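Fundraising Plan for the Anniversary of a Community Dance Group
Final report, Nonprofit Management course
Author: D. Harahap
Submitted: 5/24/19

1. Background

Perkel is a small community dance and singing group. It rents one hall and gives open classes for adults, most of them without any training in dance. The group has existed for many years, but it never had a written plan for how to collect money. When there was a need, for example a broken heater or a higher rent, the teachers wrote a letter to the people they knew, and the letter usually brought enough.

In my project I wanted to learn if a small group like this can prepare a real campaign for its anniversary, and what kind of message makes past students give. I worked with the group during one semester. I had access to the mailing list and to the old letters, and I could attend the classes and the meetings of the teachers.

2. The mailing list

The first task was to clean the list. It was kept in two different files and many people were in both of them. Before cleaning, the list had 3,056 entries. After I removed double entries and addresses which did not work any more, 1,764 remained. This took much more time than I planned in my proposal, and I had to move the start of the interviews for that reason.

For each person I tried to write down the year of the last class and if the person had given money before. For the older entries this was often not possible. I left these fields empty and did not guess. 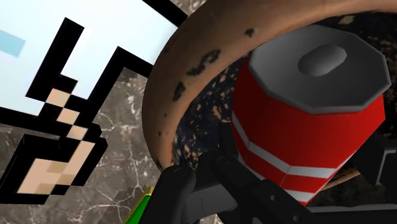

The cleaned list was then divided into 2 groups. The first group received a letter which speaks about the history of Perkel and thanks the reader for being part of it. The second group received a letter which speaks about the future: a teacher training program, lower fees for people with small income, and a summer workshop in July. Both letters had the same length and the same signature, and both asked for the same amount.

3. Interviews

I also made 8 interviews with former students. I asked each of them the same questions: how they came to the group, why they stopped, what they remember best, and if they would support the group today. The interviews were made by telephone and I took notes by hand.

Most of the people did not speak first about dancing. They spoke about the other people in the class, about the tea after it, and about the feeling that they could make mistakes in front of others. One person told me she had forgotten all the steps but could still sing the closing song, and she sang it for me on the telephone. Several said they never gave money because they were never asked in a direct way. They thought the letters were meant for somebody else.

4. Results

The letter about the future brought more answers than the letter about the history. I want to be careful with this result. The groups were not perfectly equal, as the first one had more people with an unknown last class. It is possible that these people were less connected to Perkel from the beginning, and that the text of the letter did not matter so much.
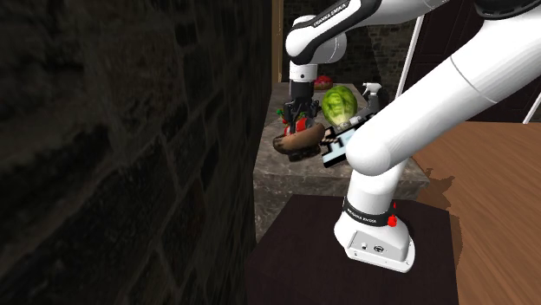
Another observation was that people who answered often wrote a few personal lines also, even when they did not give. The teachers were very happy with these lines and read them aloud at a meeting. In my first plan I had no place to record such answers, so I added a column for them later.

The teachers did not agree on the size of the goal. Some wanted a high number to show ambition, others were afraid that a high number would look strange for a group with one rented hall. In the end they chose to name no total in the letter, and to name the cost of single things, such as one place in the teacher training.

5. Recommendations

The group should keep one list only, and one person should be responsible for it. The list should be checked before every mailing.

Letters should ask clearly and say what the money will pay for.

People who give should receive a thank-you note within a short time. During my project some donors waited several weeks for an answer, and two of them wrote again to ask if the money had arrived.

6. Limits of the project

One semester is short for a campaign. I could see only the first answers, and gifts that come after the July workshop are not included. I also knew some of the teachers before the project, and this may have influenced how I understood the meetings. The notes from the interviews remain with me and will be destroyed after the grading, as I promised to the participants.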